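The letter from Anghel came on January 19, 2020, and Drahomíra Zeman read it standing up in the kitchen, then sitting down, and then once more aloud to the cat, who had always been against the whole idea.

It offered her 521 panels. They had been taken off the roof of the old ferry terminal at Skirkard, where the building was coming down, and they were hers for the price of carting them away, provided she could say where they were going. She had asked for 300, thinking that if you ask for a lot you may be given a few, and now here was a very polite man called the Disposals Officer giving her more than she had asked for and wanting an answer by the end of the month.

She put her coat on and walked down to look at the airfield.

Drellorham had not had a proper aeroplane since her husband's day, unless you counted the crop sprayer, and the crop sprayer had gone to live in Rarnovwood with a younger pilot. What it had was grass, a windsock, a hangar with a good long roof facing very nearly south, and a perimeter fence that kept out everything except sheep. She had swept that hangar for 16 years and knew the roof from underneath as well as she knew her own ceiling, every rivet and every stain, and the place over the workbench where the rain came in and had been coming in since the wedding.

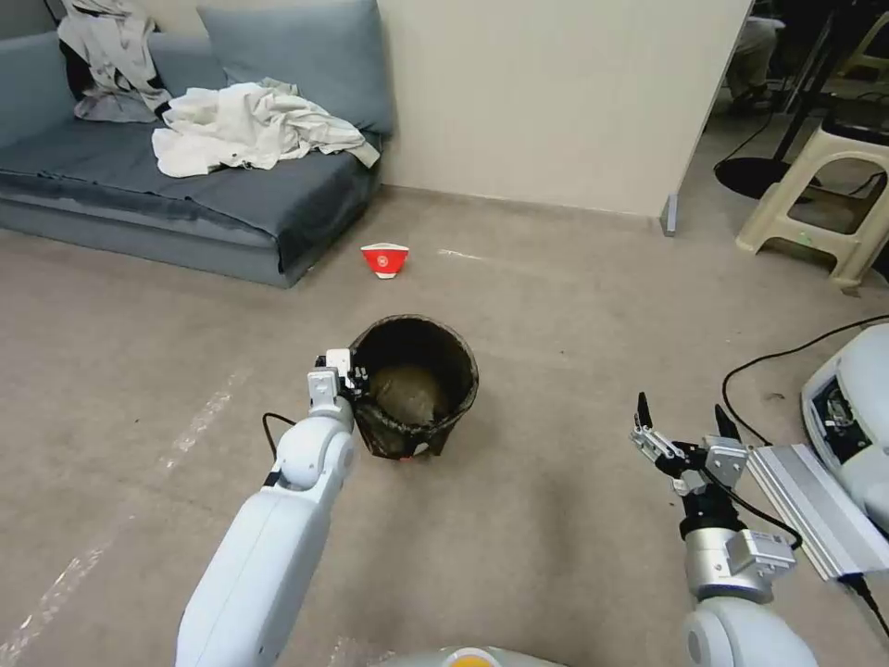 She stood at the end of the runway with her hands up her sleeves and tried to see it. The village lay below her with its lamps coming on, one after another, all of them fed by the single line over the hill that blew down every winter, so that people kept candles in the bread bin and thought nothing of it. She had thought nothing of it herself, for years and years, until the January when it was out for 2 nights and old Mr Pell's breathing machine had to be run off a tractor in the yard, with half the street taking turns to sit by the engine and mind that it kept going.

It was not that she understood electricity. She had borrowed a book from the library van and renewed it so often that the driver had told her to keep it, and she had got as far as inverters – a lovely chapter, very clearly put – before the batteries defeated her. But she understood roofs, and she understood that the sun came over the wood at breakfast and did not leave the hangar until it was nearly time for the news, even on the shortest days, and that all of it was going into warming up a lot of tin.

"You'd have wanted to fly over it," she told her husband, who had been dead a good while and was easier to talk to up here. "You'd have said it dazzled you coming in."

The windsock lifted and dropped. A sheep had got through by the gate again and was eating the verge beside the taxiway, and she went over and walked it back, talking to it kindly about planning permission.

Then she went home, found the good pen, and wrote to the Disposals Officer that she would take the lot, and could he please tell her whether they came with screws.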